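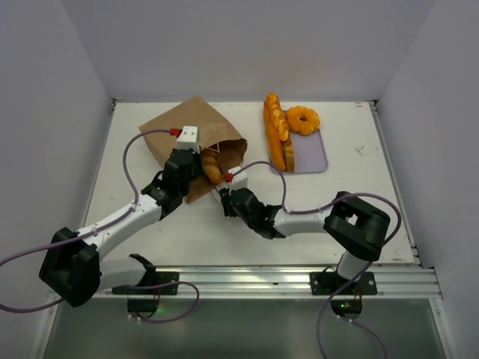

Page last changed: February 2022

Bagging pastries with two arms: our project so far

Évan Langlois and I picked the bakery task because we thought it would be the easy one (it really wasn't!). You have a tray with a couple of twisted pastries, some toast and a donut, and the arms have to get them into a brown paper bag without squashing anything. The point was to compare two sets of fingers, the hard ones from Hemis and the softer Barbier ones, on the same pair of arms.

We logged 684 tries with the Hemis fingers and 976 with the Barbier ones. The numbers aren't equal as we lost a good chunk of the Hemis runs when I saved over a folder, sorry Évan.

The soft fingers were much kinder to the twists. With the hard ones you get flakes all over the table and sometimes half a pastry. Toast was the other way round: it's thin, and the Barbier fingers just bent round it and let go, so Hemis wins there easily. The donut went fine with both as long as we came in from the side.

What we hadn't planned for was the bag. Getting one gripper in at the mouth with a pastry while the other stays close by the bag is really fiddly, and the two wrists kept knocking together until Benoît Huet showed us how to set a minimum gap in the Drestotura controller. After that we had far fewer stops.

Still to do before May: redo the lost runs, try a stiffer bag, and write up the cable routing.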